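公差不写出来，等于把决定权交给了最后一道工序的人。下面谈的是接口规格的写法，对象主要是机械件，也涉及数据格式。我的主张很窄：凡是两个零件要配合的地方，图纸上必须同时给出两侧的极限尺寸，并注明由哪一侧承担偏差。
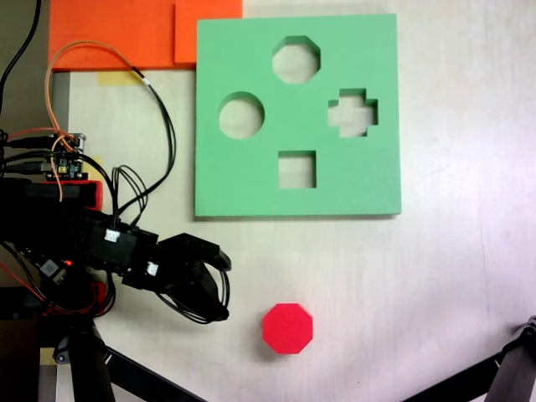
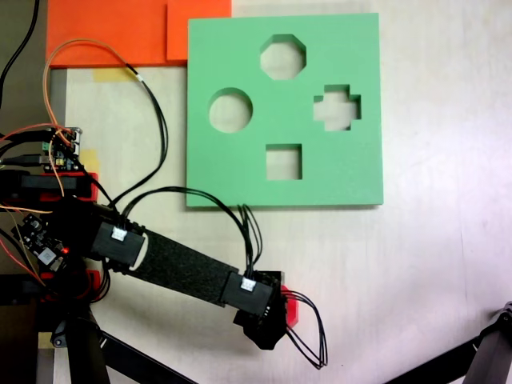 最后修改：2018年9月18日，星期二

## 一、名义尺寸说明不了配合

一个孔标 29 毫米，一根轴也标 29 毫米，这张图在几何上没有错误，在制造上没有内容。孔和轴能否装在一起，装上以后是滑动、过渡还是压紧，取决于两个区间的相对位置，名义值只是这两个区间共用的参照点。这是教科书第一章的东西，但我过去几年审过的外协图纸里，漏标一侧公差的情况仍然常见，尤其是软质材料件。

软质材料件的漏标有一个看似合理的理由：材料会让。泡沫、橡胶、软塑料受力变形，配合似乎总能成立。这个理由混淆了两件事。材料的顺应性决定装配力随过盈量变化的斜率，它不决定过盈量本身。过盈量没有规定，装配力就没有规定，验收时只能凭手感。凭手感的验收在同一个人手里还能保持大致一致，换班以后就不行了。

## 二、Sommont 衬垫的例子

Sommont 是我们为仪器箱做的一款内衬，由 Perkness 供应基板，Vornside 供应嵌块。基板冲孔，嵌块压入孔中。两家都按同一份图纸加工，图上只有名义尺寸，技术要求栏里写着“配合良好”。

首批到货 2341 套，装配时有 914 套被退回，原因栏填的都是“过紧”或“过松”，没有数值。退货单转到 Perkness，对方测了孔，符合名义尺寸和他们自己的内控公差。转到 Vornside，对方测了嵌块，同样符合。两份检测报告都是真实的，也都合格。责任因此无处可放，最后由我方承担返工。

复盘时发现，Perkness 的内控公差以零线为中心双向分布，Vornside 也是。两个对称区间叠在一起，间隙和过盈都可能出现，从图纸上看，这批货的结果完全在允许范围内。问题出在图纸，两家工厂都照图做了。

后来的修改只有一处：规定孔为基准，下偏差为零，嵌块的公差带整体下移，同时写明最大间隙。修改没有要求任何一家提高精度。Vornside 调整了刀模，Perkness 什么都没改。

## 三、谁承担偏差

基孔制和基轴制的选择通常按经济性讨论：哪一侧难加工，就把哪一侧固定下来。我认为还应当按更换频率讨论。寿命长的一侧作基准，易损的一侧去适应它。衬垫的基板随箱子使用多年，嵌块随仪器更换，基准自然应放在孔上。如果反过来，每换一种嵌块材料，就得重新核对全部在用基板，库存记录也跟着失效。

数据接口的情况相同。Mustonen 是我们内部的检测记录格式，写入端每年变动数次，读取端散落在各处的报表里，很难一次改完。因此格式说明应以读取端为基准，明确它接受的区间，写入端在区间内选一个更窄的子集。有一种流行的说法，要求发送时严格、接收时宽松。这个说法的后半句我不同意。接收端宽松到什么程度，如果没有写下来，就会由第一个不合规的写入端来定义，此后这个定义无法撤回。

Mustonen 的早期版本允许小数点后位数不定，读取端自行截断。某个写入端开始输出带单位的字符串，读取端恰好能解析，于是沿用至今。现在的说明书不得不用一整节来解释这个从未有人批准过的特性。

## 四、反对意见

常见的反对意见有 3 条。

第一，标注双侧极限增加制图时间。这是事实。但制图只做一次，争议每批都可能发生，两者的工时不在一个数量级上。

第二，供应商报价会提高。公差收紧才会提高报价，公差写明不必然如此。Sommont 改图以后，两家的单价都没有变化。如果某家供应商因为公差被写明而涨价，应当查一下它先前的实际能力，很可能图纸一直在替它遮掩。

第三，早期样件阶段写公差没有意义，设计还会变。这一条我部分接受。样件阶段可以不给最终数值，但应当给出占位的区间，并注明未定。空白和“未定”在图纸上的含义不同：空白会被读作默认，默认的内容又因厂而异，有的取企业标准，有的取机床能达到的水平。

还有一种较少见的意见，认为过细的规格会妨碍工人发挥经验。经验的用处在规格之内：怎样排刀，怎样补偿材料回弹，按什么次序压装。用经验去填补规格的缺失，结果是同一型号在不同车间成为不同的产品，而型号相同会让人误以为可以互换。

## 五、建议的最低要求

对于任何成对的配合面，图纸或说明书至少应包含：

- 两侧各自的极限尺寸，分别标注，不得以“配合”二字代替；
- 基准侧；
- 允许的最大间隙或最大过盈；
- 测量时的温度和受力状态，软质材料件必须填写；
- 规格未定时的明确标记。

测量状态一项常被省去。软质件在卡尺夹持下的读数与自由状态下不同，差值可能超过公差带的宽度。两家工厂若采用不同的测力，即使极限尺寸齐全，仍会得到两份互相矛盾的合格报告。采用非接触测量可以回避这个问题，不具备条件的，应规定量具型号和接触面积。

以上要求不适用于一次性夹具和现场配作件。配作件本来就不互换，应在图上标明“配作”，并成对编号存放。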